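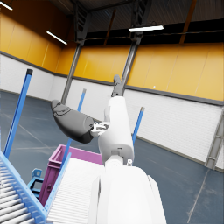 4.2 Demonstrations by remote control

All demonstrations for the sorting task were given in the simulated cell of Figure 5. The cell was drawn up from the floor plan of the packing hall at Ivenstead, with the roller conveyor and the ribbed belt side by side and the purple crate beyond them as the drop point. The arm is mounted close to the belt. The poles, columns and wall panels play no part in the task itself, but they were kept in the model for the reasons given in Section 4.4.

The operator drives the arm with a hand controller held in the right hand. Motion of the controller is passed on to the gripper only while the side button is held down. Letting go of the button leaves the arm where it is, so the operator can bring the hand back to a comfortable position and carry on. We refer to this as re-gripping. The trigger closes the fingers in proportion to how far it is pressed, and the thumb stick turns the wrist. No other joint is under direct control; the elbow position is left to the solver, which prefers the posture nearest to the last one.

Two operators took part. Jaqueline Chávez had used the Jundasine interface before and gave the first half of the demonstrations. Ezequiel Bañuelos had not, and was given one afternoon of practice, none of which was recorded. Together they gave 66 demonstrations that passed the checks described below. The operators worked in separate sessions and did not watch each other's recordings until collection was complete.

4.3 Procedure and checks

Each demonstration starts with the arm in the rest posture and one part placed at random on the belt. The operator picks up the part, carries it over the side rail and releases it inside the crate. Recording starts with the first press of the side button and stops when the part has come to rest, or when the operator gives up. Joint positions, the finger opening, the controller pose and the rendered view are stored on a common clock.

A demonstration was kept if it met all of the following conditions:

(a) the part came to rest inside the crate;
(b) no link of the arm touched either conveyor or a pole;
(c) the operator re-gripped no more than 4 times;
(d) no pause was longer than 5 seconds.

Condition (c) needs some comment. Re-gripping is harmless in principle, as the arm stands still while the operator moves the hand. In the recordings, however, each re-grip leaves a short stop in the path, and the stops fall wherever the operator's reach happened to run out. In an early trial the learned policy copied these stops and halted over the side rail with the part held. Cutting the stops out of the data cured the halting but left small jumps in speed on either side of the cut. Limiting the number of re-grips at the source gave cleaner paths than any filter we tried.

Condition (d) was added for a similar reason. Operators tend to pause just before closing the fingers, while they judge the depth of the part from the rendered view. A short pause at this point does no damage and may even help, as the arm has settled before contact. Long pauses fill the recording with near-identical states that carry different actions a moment later, and the policy then learns to wait.

Rejected demonstrations were not repaired by hand. They were set aside with a note of the condition they failed and are used only in Section 5, where we look at whether failed attempts are of any use in training.

4.4 Judging depth from the view

Both operators found the drop easier than the pick. When the gripper is above the crate, its large dark fingers stand out well against the floor and the pale wall, and the crate's rim gives a clear edge to aim for. Over the belt there is less to go on. The fine ridges do give a sense of distance along the belt, but height above the surface must be judged almost entirely from the shadow of the fingers, and with the flat lighting used in the first build of the cell there was hardly any shadow to see.

We therefore changed the lighting model so that the ceiling fixtures cast soft shadows, and kept the columns and poles that had at first been left out to save rendering time. Chávez reported that upright objects behind the gripper helped her to notice unwanted tilt of the wrist. Bañuelos made less use of them and relied on the shadow. We did not test the two cues separately.

A second change was to slow the downward motion. Near the belt, the vertical motion of the controller is scaled by half, while sideways motion is left alone. The operators disliked this at first - the hand seems to drag - but both chose to keep it when offered the choice on the Wednesday of the second week. The scaling is applied before recording, so the stored finger paths are those the arm followed and need no correction in training.

The partner site at Inden used the same cell with the scaling turned off. Their recordings are stored in the same format but are not included in the counts above. A comparison of the two sets is left to the Ayala report, where the real arm is also covered.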